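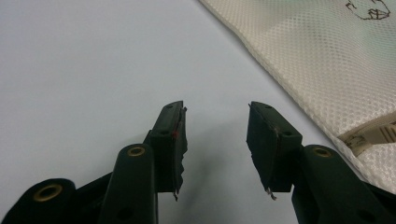

# Naltesine: canvas pouch and work surface set

Naltesine is a small collection of tabletop tasks with soft goods, mostly zippered pouches in canvas and similar cloth. This card covers the pouch subset, called Ena in the directory tree. Maintainer: Florian Berchtold.

## Contents

| Item | Value |
|---|---|
| Episodes | 307 |
| Pouches in rotation | 14 |
| Task types | 6 |
| Maximum episode length | 90 s |
| Site | Atdale |

Task types:

- `open_zip`
- `close_zip`
- `flatten`
- `rotate_quarter`
- `insert_card`
- `remove_card`

## Work surface

A pale blue board lies on a light wooden table. It has a matte face and covers nearly the full width of the top. Bare wood shows along the near and far edges. The board stays in place for every task type in Ena. Do not swap it for the gray one used in Ongart; edge detection on cream cloth was tuned against the blue.

Wipe the board with a damp cloth before each block and let it dry. Lint from the canvas collects quickly and shows up as specks in the depth maps.

## Placement

1. Clear the board.
2. Lay the pouch flat near the middle, long sides running away from the near edge of the table.
3. Zipper goes toward the near edge.
4. Leave small wrinkles in the cloth. Press out folds that cross the zipper tape.
5. Check that the pull tab is at the end given in `start_state`.

For `rotate_quarter` the final orientation is read from the zipper, so the tape must be fully visible at the end. For `insert_card`, the card starts off the pouch, on the left half of the board.

## Pouch notes

Pouches are secondhand and vary in color and stiffness. Stains and faded print were kept. Each pouch has an entry in `pouches.csv` with these fields:

- `pouch_id`
- `body_color`
- `zip_color`
- `print` (free text)
- `stain` (none, light, heavy)
- `washed` (yes, no)

The `stain` field was filled in by eye. Treat the line between light and heavy as soft. Anything printed on the cloth goes under `print` even when it is hard to name; "small black line icon" is an acceptable value.

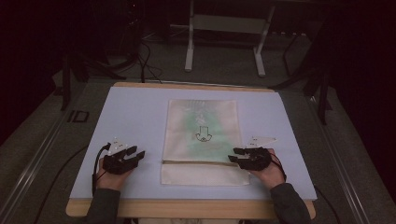 Ottilie asked in the October review whether green on the cloth should count as a stain or as part of the print, given that on some pouches the edge of the color is too soft to tell. The rule since then: if the color has no outline, enter it under `stain` and repeat it in `print` with a question mark. Rows entered before the rule were rechecked against the pouches and corrected where needed.

## Known issues

- Two pouches have a zipper that sticks near one end. Their `close_zip` episodes run long and some reach the 90 s limit. These are marked `timeout` and kept.
- Washed pouches lie flatter than unwashed ones. Split by `washed` before comparing `flatten` times.
- Morning sessions have a stronger shadow on the left half of the board.
- `start_state` is missing for the first block of `remove_card`.

## Splits

Splits are by pouch. No pouch appears in both train and test. The lists are in `splits/ena_train.txt` and `splits/ena_test.txt`.

## Changes

- Added `washed` to `pouches.csv`.
- Renamed `turn` to `rotate_quarter`.
- Moved all gray-board episodes to Ongart.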